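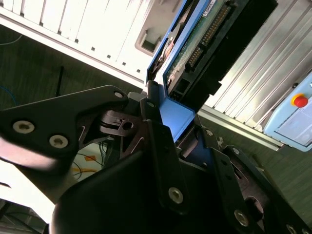
Why did the arm keep stopping partway through the drive pull? The force limit on the wrist was tripping, and it was set for the old test fixture and never changed for real cases.

February 2022

Went through the controller log with Sivaprasad this morning. 37 protective stops since the Trerham profile was loaded, nearly all on the caddy extract step. The limit in that profile is 295 counts. A caddy that binds in its cage goes over that before it starts to slide.

The stops are a nuisance. What bothers me more is what comes after one. The Sullel driver clears the fault and reopens the fingers to the home width without asking. If the caddy is already out of the cage, it gets dropped. We lost one that way in November and blamed the finger pads. Mieke Van Wijk wants that written up as a safety matter, since someone could have a hand under there, and I agree.

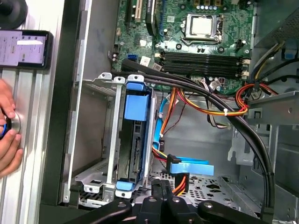 Desktop case on its side, drive still in the cage.

Changes made:
Auto-reopen turned off in the driver. Fingers now hold position after a stop until someone confirms at the pendant.
Extract limit raised to 2,000 counts for the first part of the pull only, then back down.
Approach speed left alone.

Tried a forced stop with a scrap caddy held up high - fingers stayed shut. Have not tried it with power removed from the gripper. Do that next, over foam.

Still open: Renum has the same driver version on the second cell. Sivaprasad to check. Until then keep hands out of the case while the arm is enabled, fault or no fault.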